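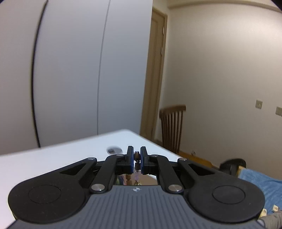 Tudur Price replied that the radar display on the patrol boat Lotton still freezes after the update, 2 times on the last watch. Range was set to 3 miles both times.

Support (Prys Hughes): Please send the Eker console log and confirm the software build.

Update: log received. Track buffer hits 100 percent before each freeze. Passed to Lendik for a patch. Until then, restart the console at each change of watch. Ticket stays open.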